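Moving the Desk, Part Whatever

I have now moved my desk 14 times in this apartment. I know because I started writing it down in January, on the back of an envelope from the gas company, when it became clear that this was turning into a hobby.

The problem is that I work from home and the apartment has one good corner. The good corner has the radiator. In winter you sit there and cook from the left, and in summer you sit there and look at a radiator. Every other spot has something wrong with it that only shows up at three in the afternoon, when the sun gets in under the blind and you end up typing with one eye shut.

I did what everyone does and read about it. There is a whole school of people who believe the desk must face the door. There is another school that wants your back to the wall, and a third, mostly men with very large monitors, who want the desk floating in the middle of the room like an island. I tried the island. I tripped over the cord for a week and went back to the wall. 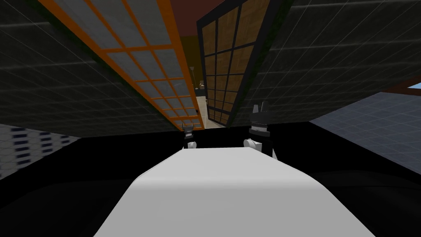 My next theory was color. The desk I had then was white, bought in a hurry from Sterkow, and I blamed it for my headaches. A white top throws the light straight up at you, and putting something dark under it only makes it look brighter, like that big white curve sitting on all that black. I went over to a dark top. Now I can see every crumb I have eaten since March, but my head is fine.

The dark one is a Fevilance, it cost me 419 dollars, and it arrived in two boxes, one of which went to a dentist downstairs. He was very nice about it. He had already opened the box and put in four of the screws.
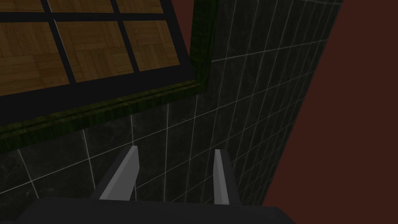 Floors are the part I never thought about until the chair started rolling away. Mine slopes toward the kitchen, so if I lean back to think, I travel. I considered covering the whole thing with something level and handsome. I do like parquet, those short strips turned one way and then the other until the wood looks like a checkerboard, and I'd even put up with the thick black bars between the panes. Then I priced it. The man at Gautam said 828 dollars for the one room, delivery extra, and I told him I would talk it over with my wife. I'm not married.

What I bought was a rug. It has a rubber back and it smells like a bicycle shop, and the chair stays where I leave it.

My friend Ashok Dwivedi came by to see the setup and stood in the doorway for a while. He has had the same desk in the same place for as long as I've known him. It faces a closet. I asked him if that bothered him and he said he had never looked up.

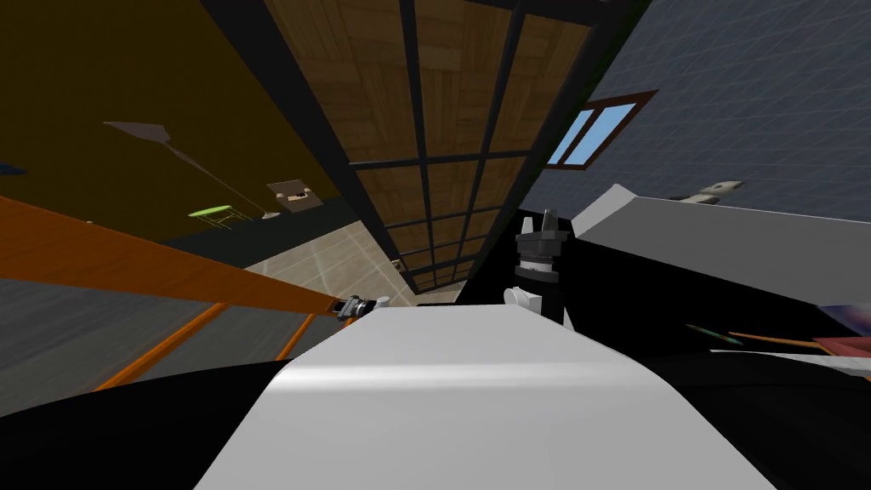
Lighting was supposed to be the easy bit. I got a clamp lamp from Tiken, the kind with the long arm, and it droops a little more every hour until by dinner it is reading over my shoulder. I have tightened everything that turns. What I wanted was something that would stand up by itself, the way the black gripper does with its pale fingertips in the air, and stay there until told otherwise. I have propped the lamp on a dictionary. It's the first time I've used the dictionary in years.

Where things stand: the desk is on the long wall, a bit left of the window, facing nothing much. The afternoon sun misses me by the width of a hand. I can hear the dentist's radio through the floor, and he likes the same two songs I do, so that's free.

I'm not saying it's finished. There is a gap behind the desk that eats pens, and the outlet is on the wrong side, so the cord goes the long way past the bookcase and under the rug.

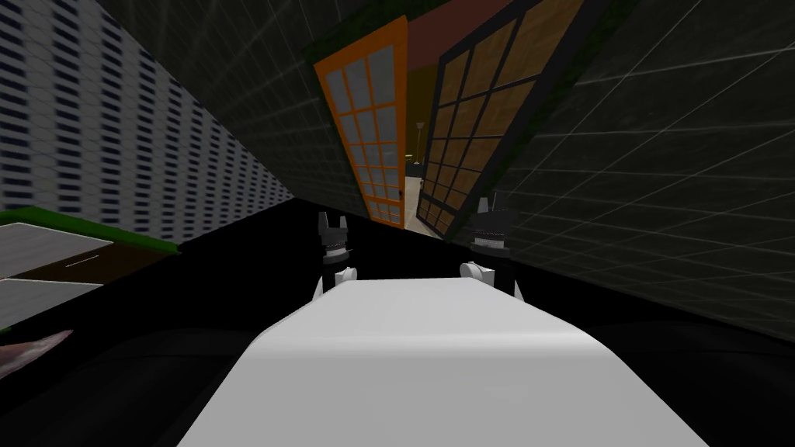
I keep looking at the cord. If I turned the desk a quarter of the way, it would reach without the detour, and I'd get a bit of the window too. It would mean emptying the bookcase first, and I have more than 200 books in there, most of them gifts. I'll measure it tonight, just to know.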